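Nominating a former teammate for a town sports hall of fame

Posted in: Local Sports > Awards and Recognition
November 2024

I want to nominate a man I played hockey with for the Brindton Athletic Hall of Fame. He played defense for the Brindton club for 7 seasons and later coached the juniors. He is still living, but he is private and I don't want him to find out until there is something to tell him.

The form asks for "complete career statistics with sources." The league he played in folded and never had a website. I have two programs, a team picture and a few newspaper clippings without dates on them. The form also wants 3 letters of support, and it says family members may write "but are not preferred." His sister has offered and she knows more about his playing days than anyone.

Can I send this in with partial statistics? Do I have to tell him first? And should I use the sister's letter or find someone else?

Arsalan Minhas

gornov_goalie

Partial statistics are fine. I have helped with four nominations, two in Brindton and two in Gornov, and only one had full numbers. Write down what you can prove and say plainly which seasons are missing. Don't estimate goals or assists. Somebody on the selection panel probably watched those games, and a wrong number will hurt you more than a gap.

For the clippings, go to the public library and ask for the newspaper on microfilm. If you know who the opponent was and what the score was, you can usually match the clipping to a date. I found most of a season in one afternoon that way. The printer there charges by the page, so bring change. Small papers often ran the league scoring table once a week on the same page, and once you know which page it goes fast. October is a good month to start with because they ran the rosters before the season opened.

On telling him: the Gornov form has a line where the nominee signs. The last Brindton form I saw did not, but check yours. If there is no signature line you can keep it quiet. He will be asked whether he accepts before anything is announced, so he can still say no.

I would use the sister for background and get the letters from a teammate, an opponent and someone he coached. The opponent's letter counts for a lot. In one of ours, a forward from Murín wrote half a page about how much he hated playing against the man, and it was the letter the panel read out at the dinner.

rinkside_mom

just send it in. they took my uncle and all we had was a photo and his old coach's phone number. that was softball though

Jidine Oldtimers

I sat on a selection panel in Jidine for several years. Ours is a different town, but the forms are close to the same. I agree with most of the first reply, except for the part about the sister. "Not preferred" does not mean thrown out. If she can describe particular games or years, her letter is useful. If it only says he is a wonderful brother, leave it out. You can also send it as a fourth letter if the form does not set a limit.

Some other points from the panel side:

Keep the main statement short. We had up to 40 files to read in a year. One page on playing, half a page on coaching.

Put the coaching in its own section. Many towns have a separate category for coaches or builders, and a person who falls a little short as a player may get in on both together. Ask the secretary whether one nomination can be considered under two categories.

Send copies and keep the originals. We lost a scrapbook once and I still feel bad about it.

Label each clipping on the back with the name of the paper and whatever date you can find. If you only know the season, write the season.

Ask how long a nomination stays active. Ours carried over for three years, and after that you had to file again. If he is not picked the first time you may only need to add a new letter.

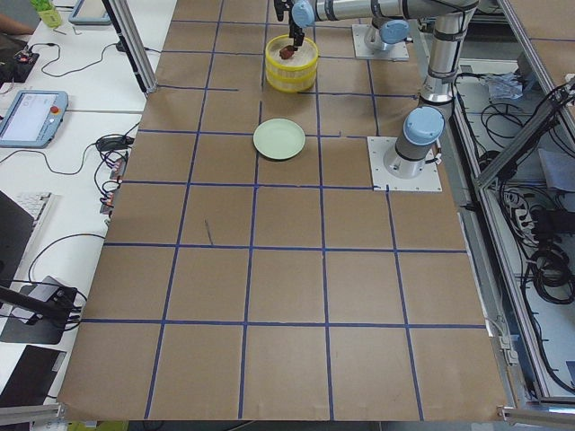
Follow-up from Arsalan Minhas

Thank you all. I checked and there is no signature line, so I will keep it to myself for now. The library has the paper on film and I have matched two of the clippings so far. A former opponent has agreed to write. His sister is going to write about the two years he played with a bad knee, which I did not know about. I still need to ask the secretary about the two categories.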